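4.3 Recording a demonstration in the simulator

Before you teach the real arm, please record your first demonstrations in the Prindari simulator. The hand controller works the same way in both, and the recorded files have the same format.

Before you start

The Brutport hand controller must be connected and its lamp must be green. Close all other programs which use the controller. Keep at least 36 GB of free disk space for a full set of demonstrations.

1. Open Prindari and choose Scene, then Wood Table.
2. In the field Port, type 1396 and press Connect.
3. Wait until the message "Arm ready" comes in the lower bar.
4. Hold the side button of the controller and move your hand slowly. The arm follows only while the button is held.
5. Bring the gripper down over the table, until it is just above the surface. Release the side button. The arm keeps its position.

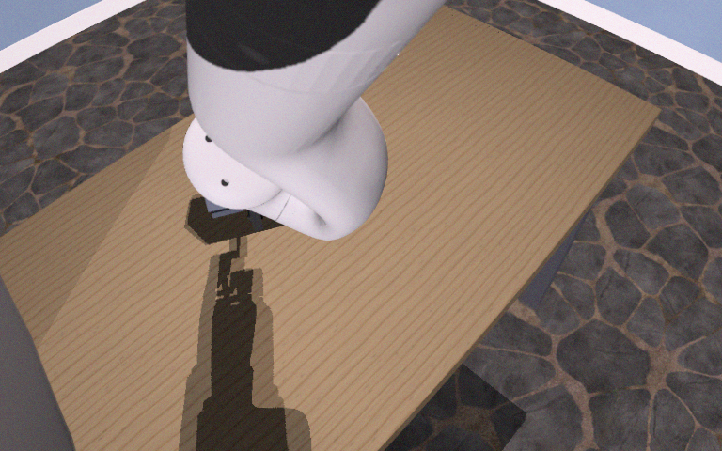
Figure 4-6. Gripper low over the table, no objects placed.

With the gripper in the low position, compare it with its shadow on the wood. The shadow helps you to judge the height when the wrist hides part of the gripper from your view.

6. Press Store Start Pose. Every demonstration of this task will begin from this pose.
7. Press Add Object and select the part for your task. Place it within reach of the arm.
8. Press Record. Do the whole task in one movement, without long stops. One recording can last up to 210 seconds.
9. Press Stop, and then Keep or Discard. Discard a recording if you dropped the part or had to try the grasp again.
10. Press Return to Start Pose and repeat from step 8.

Note: For a simple pick and place task, we recommend 200 kept demonstrations. Change the place of the part a little each time.

Note: If the arm moves in the opposite direction to your hand, open Settings, Controller, and set View to Front.

CAUTION: The simulator does not stop the arm when it touches the table. The real Kettler arm can be damaged by the same movement. Before you send a recording to the real arm, run Check Contact and delete all recordings marked in red.

The files are saved in the folder Gramulitz/demos. Do not rename them before the training is finished. To continue with the real arm, see section 4.4.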